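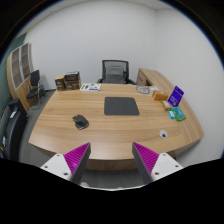

Photo: Pendo Waweru

Wrist pain and the mouse: did changing hands help you?

kaltinska_m
January 8, 2022
Hello all. I translate contracts the whole day and since September my right wrist hurts in the evening. A colleague advised me to learn the mouse with the left hand. Has anyone done this for a long time? I am slow like a snail and my clicks go to wrong places.

rukerari35
I changed for 3 weeks and then I went back. My left shoulder started to hurt also. For me it was better to lower the chair and to learn keyboard shortcuts.

Abera
I do not agree with rukerari35. Three weeks is too short. I needed two months, and now I use the left hand in the morning and the right hand after lunch. Please begin with easy work, like reading mail, and make the pointer slower in the settings.
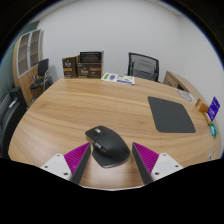
kaltinska_m
Must I swap the buttons in the settings when I use the left hand?

Abera
It is your choice. I left them as they were, so that I do not get confused when I change back.

purkari
I must say the opposite, I swapped them on the first day and I was happy with it. But please see a doctor if your fingers become numb. I waited too long and paid 395 for therapy which my insurance did not cover.

rukerari35
With the doctor I agree. With the left hand, still no.

kaltinska_m
Thank you to all. I will try only mornings for now and write again next month.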